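Clubs > Robotics > Guides > Your first pick-and-place in the simulator

We use cookies to remember which guide you were reading. Accept or manage settings.

Your first pick-and-place in the simulator

Written for new members of the Murnville High robotics club, and for the returning members who skipped this step last February and are still living with the results.

Before you get near the real arms, you put a vegetable in a box on a screen. The task is called Plandudel, after a typo in the first config file that everyone liked too much to fix. It looks like something a toddler could do. A toddler has had years of practice and a better wrist.

What you need

A club laptop with Tawhiri installed (that's our simulator setup, kept running by Kiri Paewai and a certain amount of swearing), a game controller, and an hour with no homework in it. Give the laptop its charger. The battery icon is a work of fiction.

1. Load the task

Open Tawhiri, choose Plandudel from the task list and wait. The first load is slow while the textures build. Clicking the button again starts a second copy, and then you have two slow loads.

2. Check the reset pose

Press R. Both arms should return to their starting positions with the fingers open. If one of them is folded up like a lawn chair, press R again. If it is still folded, your joint limits file is from last year. Copy the new one from the shared folder and restart.

3. Line up before you go down

Move the gripper over the object while it's still high. Rotate the wrist until the fingers sit across the narrow side of whatever you are picking up. A sweet potato is long and lumpy, and grabbing it end to end works about as well as it does in a kitchen.

Now lower it. Slowly. The left trigger cuts your speed in half, and you should treat it as part of your hand.

4. Close, wait, lift

Close the fingers and count to two before you lift. The physics needs a moment to settle the contact. People who skip the count get to watch their vegetable leave the room at a speed Kiri once clocked and refused to write down.

If the grip keeps slipping, set finger force to 400. Going up to 800 is allowed, but past that the object starts to vibrate – and then see above about leaving the room.

5. Carry it to the open box

Raise first, then travel sideways. The box walls are solid to the simulator even when you have forgotten about them. Stop once the object is over the inside of the box, with the arm still clear of the rim.
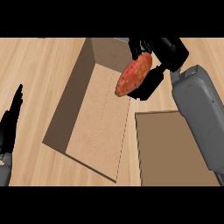
Why do we lower the object into the box when dropping it would be faster?
The scoring script checks how hard the object lands, and a drop from carrying height counts as a failed run. Lower it until it's nearly touching the cardboard, then open the fingers.

6. Save the run

Press S before you press R. Nikola Ostrowski recorded 179 runs in his first season and saved very few of them, and he would like his suffering to be useful to others. Saved runs go to the Uvix folder, named with your initials and a run number. Please don't name them "final."

The club is aiming for 3,000 clean runs before regionals. A clean run means no dropped object, no bumped box and no second try at the grasp. Bad ones are fine to keep too, but put them in the folder marked "misc," which is already the largest.

When you have ten clean runs in a row, find Kiri and ask for the sign-off sheet. Bring a pen. The one on the string doesn't write.

Contact: robotics room, after 3 p.m. | © Murnville High Robotics Club | Back to top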